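Print this page | E-mail to a friend
Shares: 77 | Comments: 3

Pale wood worktop or steel for a small kitchen?

Posted by Rinaldi_fan

We've got 645 to spend on worktops and two opinions in the house, both mine. I like pale wood. I also cook with turmeric and put hot pans wherever there's a gap. The sort of grain I'm after:

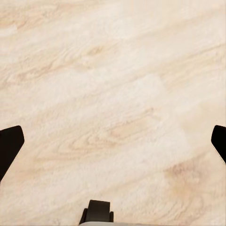 Pale grain, soft tan streaks

Is it daft near a sink? Also, my other half wants a film poster in there.

Zistau

Not daft, just needy. Mine gets oiled every October, or it does in the years I remember. The bit behind the taps went black first — it always does — and took an evening of sanding to put right. Leave a 50 mm upstand if you can. Turmeric fades in sunlight, eventually. Your patience may go first.

If you want an easy life, have steel by the sink and keep the wood for the floor. Steel scratches in the first week and after that you stop looking.

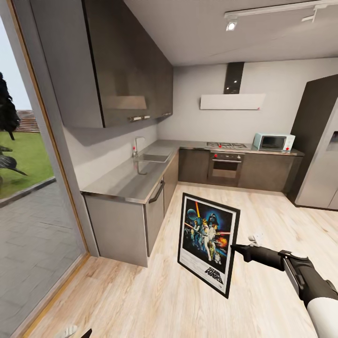 On the poster

Griteck

steel. end of

Rirumora

Steel is fine until you drop a cup on it at six in the morning. I had both in my last place, wood on one side and steel on the other, and used the steel for everything.

Hang the poster well away from the hob. Grease gets behind the glass somehow, and mine hung 30 cm too close for years. Plain black frames wipe down best.
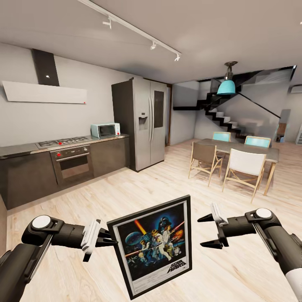
Black-framed poster, leaning a bit

E-mail this answer | Print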